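Sterkix Drindora 16: floor paint for workshops and storage halls

Drindora 16 is a one-component floor paint for concrete. It is made for small workshops, storage halls and garages where people walk a lot and where light trolleys are used. It is sold in grey, in sand and in dark green.
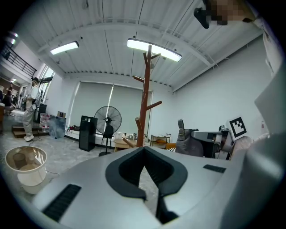
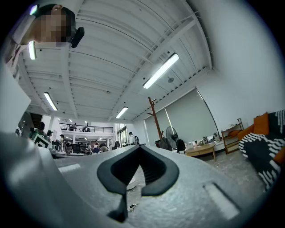

Both pictures were taken in the same place.

What you get

One tin holds 16 litres. The paint has a matt surface when it is dry and it does not shine under strong lamps. The smell is weak, but please keep a door open while you work and also during the first night.

How to prepare the floor

Old paint which is loose must be scraped away. Oil spots should be washed with Dolan cleaner, or with another degreaser that leaves no film. New concrete must be left to dry fully before painting. If you are not sure, tape a piece of plastic sheet on the floor in the evening and look under it in the morning. When there is water under the sheet, please wait longer.

How to paint

Stir well, also at the bottom of the tin. Put on 2 thin coats with a short-hair roller. Leave the first coat until the next day. You can walk carefully on the second coat after one night, but heavy shelves should wait for a week.

Orders and delivery

We mix the paint in Grollham and send it on pallets or as single tins. Last year we delivered some 3,000 tins. Other colours are possible for larger orders, please ask us before you pay. Opened tins cannot be returned. Tins must not freeze, so we stop sending them to unheated depots in January.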